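Two hundred goes before lunch

It is ten past nine on a Thursday and the best thing in the building is a toy banana.

I have come to see Nokau, a small robotics outfit above a tile showroom, and I expected to be shown something finished. What I get is far better. I get to watch a robot being taught, which means I get to watch a person pick up the same small object again and again with enormous patience, and I am hooked inside five minutes.

Quyên La is driving. She holds a pair of handles that steer the arms, leaning a little to the left whenever the left one moves (everybody here leans, apparently, and they've given up trying to stop). Each attempt is called an episode. It starts with a tap on a foot pedal and ends with another, and in between every movement of the joints is saved alongside the pictures coming from the cameras on the grippers. Later all of that is fed to a learning system the team calls Lục, which tries to work out what a person would do next.

Nobody writes a rule saying "close the fingers now". Lục gets its sense of when to close from hundreds of people-steered closings, some smooth and some a bit of a scramble. The scrambles go in too, so long as they come good in the end. Quyên says a driver who never misses makes a rather poor teacher, because the robot never sees how to get out of trouble.

The job this month is fruit and cups. Pick up the one, put it in the other, let go, back off. A child of two would be bored by it. For a machine that has to judge the distance to a curved yellow thing on a flat black table, it is a proper morning's work, and the view from down at the wrist is nothing like the one you and I have from a chair.
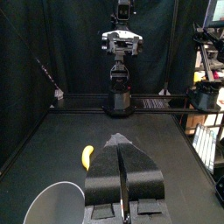
Thu Lại thinks the wrist view is the part visitors underrate, and that the last few centimetres before a grasp are where most of the learning is. A camera high up can tell you which side of the table to go to, Thu Lại told me, but by the time the fingers are close you want eyes right beside them, and if you had to throw away every other camera in the place you would keep those.

I asked how many episodes it takes. The target for this task is 2000, and a good driver does 200 before lunch. That sounds brisk until you try it. They let me have a turn and I managed 28 in what felt like an afternoon, of which 10 were kept. My worst habit was hovering. I'd get the gripper into place and then hang there, thinking, and a robot that learns from a ditherer will dither — quite faithfully, it seems. Quyên's advice was to decide before pressing the pedal and then just go.

The other thing I hadn't thought about is variety. Between episodes the objects get moved: a bit nearer, a bit further, turned round, sometimes lying in a really awkward spot. There is a program called Premov that suggests the next layout, so that drivers don't slip into putting everything where it's easiest to reach. People do, given the chance. One early batch had the cup in almost the same place every time, and the system trained on it would reach confidently for that place whether the cup was there or not. I love that story. I've done the same thing with my own light switch.

Checking takes nearly as long as driving. In the afternoon the episodes are played back at speed in a viewer named Wandix, and somebody marks the bad ones: a pedal pressed late, a dropped object that was never picked up again, a sleeve across a camera. My own share of those was considerable.

Towards four they let Lục have a try with nobody on the handles. It went for the banana, missed, drew back a little and came in again from the side, and I'm sure I recognised the lean. The second try got it. Quyên wrote the result on a sheet, moved the cup and started the next one.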